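LELLHAM SHARED WORKSHOP
Robotics Build Section
Minutes of the July meeting

Chair: Darcy Beaulieu
Meeting called to order at 7:10 p.m. in the main room. A quorum was present.

1. Minutes of the previous meeting

The minutes of the June meeting were approved with one correction. Under item 4, "Cudgate arm" should read "Painemal arm." The section uses Cudgate as the name of the table and enclosure only.

2. Matters arising

The replacement power supply has been received and fitted. The old supply is to be labeled as faulty and kept for parts. The request for a second key to the parts cabinet was carried over.

3. Report on the Cudgate table

The Chair reported that the table is now in regular use with its side and back walls in place. The arms are mounted and powered, and the section has moved on from single-arm exercises to work in which two grippers share the middle of the table. Members asked that the red compartment tray stay toward the back, where either arm can be tried against it, and this was agreed.

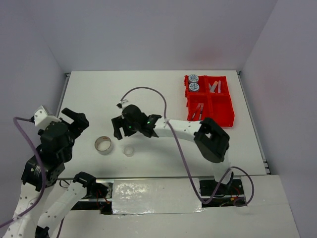

Cable routing was discussed at length. The purple cables are at present left with a generous loop so that the wrist can turn through its full range. One member proposed tying them down along the arm segments. The Chair noted that a tie placed too close to a joint had pulled a connector loose in the spring, and asked that any change be tried on one arm first. It was agreed to test fabric ties on the Painemal arm for one month and to report back. The wiring at the front rail is to be left as it stands until that report is heard.

4. Driver software

Driver, the section's control program, has been updated. The log now records each grasp attempt along with the joint readings. Since the update 477 attempts have been logged, of which 83 were stopped by hand. The Chair asked that members enter a reason whenever they stop a run, as most of the stopped entries carry no note and cannot be used.

A fault was reported in which Driver loses its home position after the emergency stop is pressed. The present remedy is to restart the program and home each arm separately. A fix is in hand.

5. Object set for the sorting task

The section reviewed the small items proposed for the sorting task. These include highlighters, a red pen, clear pen caps, and rolls of tape in two sizes. Members were generally in favor. Concern was raised over the clear items, in particular the caps and the small roll of tape, which have little contrast with a white table. It was moved and seconded that the clear items remain in the set and be scored separately. Carried, with 3 opposed.

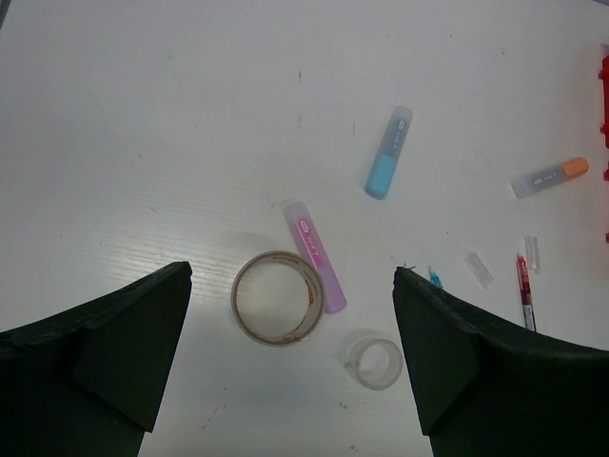 Minutes, Volume 3

The condition of the gripper fingers was also raised. A small piece of frayed material was noted at the tip of one finger. The Chair will inspect the padding on all fingers and order replacement material if required. Members are reminded to check the tips before starting a run and to enter any wear in the maintenance book.

6. Use of the room

Members were reminded that the table may be booked in the evening up to 9:30 p.m. The arms are to be powered down and returned to rest at the end of each booking. Loose items are to go back in the drawer marked for the section.

7. Other business

A member asked whether the section would show the table at the Lellham open evening. The Chair was in favor, subject to the homing fault being cleared beforehand. Deferred to the next meeting.

Actions
Darcy Beaulieu: inspect finger padding; label old power supply.
Painemal group: trial of fabric cable ties and report.
Driver group: homing fault after emergency stop.

The meeting adjourned at 8:45 p.m.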